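Search this site Search Enter keywords Go

How to Run a Gripper Demo Table on Open Day

We put on the pick-and-place table at Rirkstead every November, and every November someone new inherits it along with a shoebox of cable ties and no instructions. These are the instructions. They assume you have the hand-held grippers, a table, a cloth and a willingness to say "please don't eat that" in a calm voice.

Before you leave the workshop

Charge everything the night before. Then check that it charged, which is a separate job. Pack two extension leads, the long one first, because Sternwood Hall was wired by people who thought the corners of a room were for decoration.

Work the jaws of each gripper open and shut 30 times. If one starts to squeak, it will squeak all day, and visitors will ask you if it's in pain. A dab of the dry lube on the pivots fixes it. Keep the lube off the pads. A slippery pad can't pick up a grape, and you'll spend the morning blaming the software.

Wipe the pads with a damp cloth and let them air dry. The little bumps collect lint like a good sweater.

Setting the table

1. Push the table against something solid. Children lean.

2. Lay the cloth and smooth it by hand. Plain and pale is best. We tried a checked one the year we shared a room with the Leka stand and everybody wanted to play chess on it.

3. Put out the big, easy items first. Fruit in a bowl works well. Everyone knows what an orange should weigh, so they can tell right away when they're squeezing too hard.

4. Add one or two small things well apart from each other. Small and shiny is harder than it looks, and it keeps the teenagers busy.

5. Turn on the ring light and walk around to the visitor's side. If you're squinting, so will they be. Tilt it up a notch.

6. Run the cables off the back or the side. Tape down anything that reaches the floor. Yes, even that one.

The demonstration itself

A full round takes 16 minutes if you stick to the plan. Start by opening the jaws all the way and holding them still over the table for a few seconds. It feels silly. It gives the people in the second row time to see what they're looking at, and it gives you time to remember what you were going to say.

Come down slowly with the object in the middle of the gap. Most beginners aim one jaw at the thing and hope the other one shows up. Tell them to ignore both jaws and look at the space between. Close until the pads touch, then a hair more. Lift straight up. Set down just as slowly, and open before you pull away, or the item comes with you and rolls off the table to loud applause.

Do the small item yourself first. Miss it once if you have to. Misses get more questions than a clean pick, and I have never needed to fake one.

Next, hand over the gripper. One visitor at a time, strap around the wrist, elbows in. The urge to snap the jaws at a sibling arrives within seconds, so stand on the sibling's side.

Questions you will get

Can it crack an egg? Yes. We would like it not to.

Is it going to take my job? Let them try to pick up a tomato, then ask them again.

How much does it cost? Say you'll find out. You won't, but neither did the last person.

Does it know what it's holding? The hand-held one doesn't know a thing. You are the clever part, and visitors are often disappointed to hear it.

When things go wrong

Jaws won't close all the way: look for peel in the linkage.

Picture freezes on the laptop: unplug the camera lead, count to five, plug it back in, and talk about the weather.

Fruit gets soft: swap it out at lunch. We keep spares in the blue cooler under the coats. The spare sandwiches are also in the blue cooler and are not for demonstration.

Hall gets too loud: stop talking and just work. The Skamarthorpe crowd, 106 of them off two coaches, watched a whole round in near silence last time and seemed happier for it.

Packing up

Jaws closed, batteries out, light off and cool before it goes in its bag. Shake the cloth outdoors. Count the grippers back into the case and sign the sheet taped inside the lid. If the pen is missing, it's in the shoebox, under the cable ties.
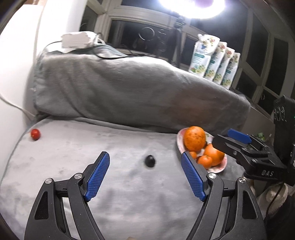 Rirkstead Robotics Club | Open Day Team
Jaws wide over the cloth, small black fruit in the gap. Keep that gap centered as you come down. The tomato on the far left can wait its turn, and so can the oranges in the bowl.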